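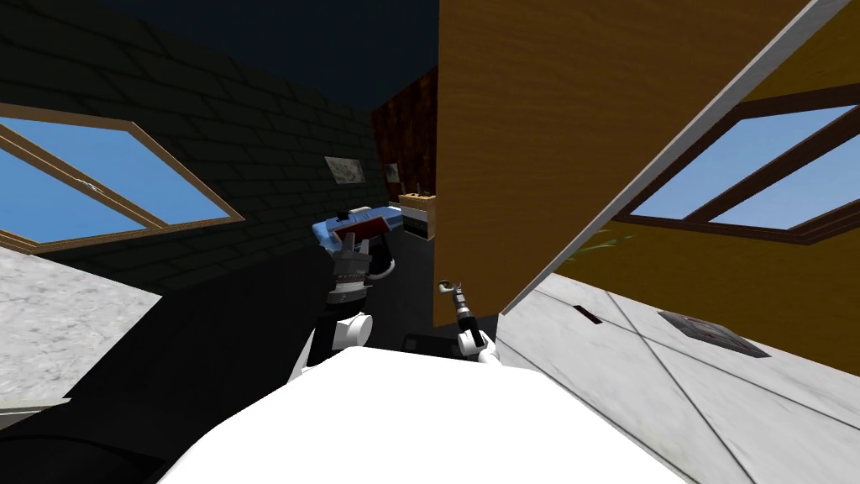

A customer wrote to us after her first long trek that she had bought the poles for going up, and that it was the way down where she could not have done without them.

Shop > Trekking > Walking Poles > Plemon Zesteo

Plemon Zesteo Folding Trekking Poles (pair)

March, by the Sasaki equipment desk
Last updated: March, in the evening

The Zesteo is a folding pole for people who walk several days with a backpack. We have sold it in our shop for three seasons and it is the model we also rent to guests on our own walking tours. On a route with 1000 meters of descent in one day, the knees receive a lot of work, and a good pair of poles takes a part of this work to the arms.

Each pole folds in three sections and goes inside a medium backpack or a travel bag. For this reason many guests who arrive by plane choose it. The length can be changed from 100 cm to 120 cm. If you are taller than 185 cm, please ask us for the long version before you order.
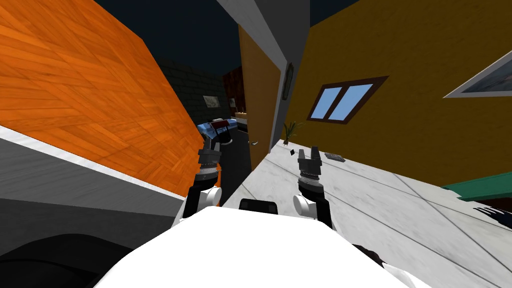
Orange wood-grain panel, framed pictures farther back

How to set the length: stand on flat ground in your trekking shoes and hold the grip. Your elbow should make a right angle. For a long uphill make the poles a little shorter, and for a long downhill a little longer. Close the lever fully each time. If it closes without any resistance, turn the small screw on the side by a quarter turn and try again.

The grip is made of cork with a foam part under it, so you can hold the pole lower on a steep path without changing the length. The strap is soft and has no left or right side. Put your hand in it from below, then close your fingers over the strap and the grip together.

We used the Zesteo on the Alness ridge path for 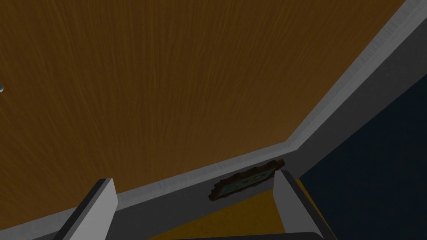

7 days in very mixed weather, and the levers did not slip. What we liked less was the small mud basket. In deep snow it is not enough, and you will need the wide baskets, which are sold separately.

After a walk in rain, unfold the poles and leave them open in a dry room during the night. Please do not put oil on the joints. The rubber tips will wear down on rocky paths and we suggest to carry one spare pair.

In the package: two poles, two rubber tips, two mud baskets, one storage bag. 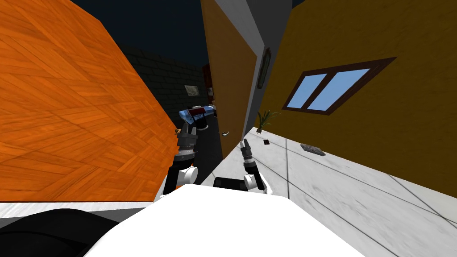 Parquet-pattern surface with a thin light strip along its edge

Returns and rental: unused poles can be returned within 60 days. If you rent them first and then decide to buy, we take the rental price off the price of a new pair. Spare tips and lower sections can be ordered one by one from the same desk.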